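Home | Reviews | Workshop | About | Contact

I've had the Kairys two-arm kit on loan from Osness for 28 days now, and it goes back at the end of the month. Setup took me one evening. The arms bolt down, the cables plug in, and the software found both of them on the first try. 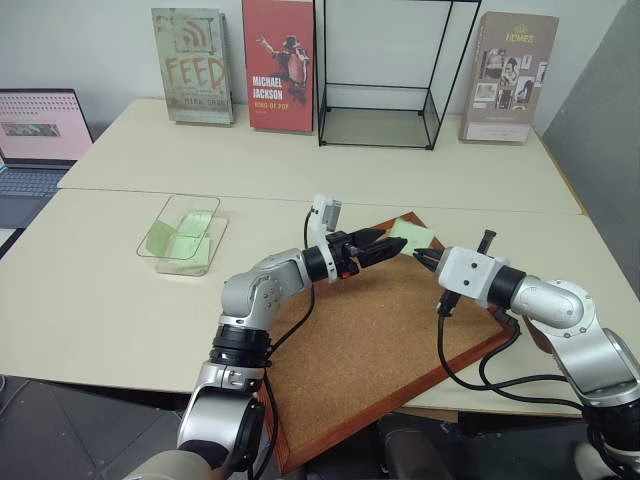
Osness sells the kit for small, light jobs, so paper is a fair test of the grippers. They are plain two-finger types, one per arm, and the jaws come in at an angle. I used green sticky notes and a cork board with a wood frame. The cables hang down from the wrists and drape over the board, and I'd like clips for them in the box.

I logged 781 tries at moving a note, and 537 were good. Most of the misses were two notes picked up together. Slowing the arms down helped some.

The spare jaw set is $110 extra. I'd skip it at first. Next month I'll have the Delia kit to compare.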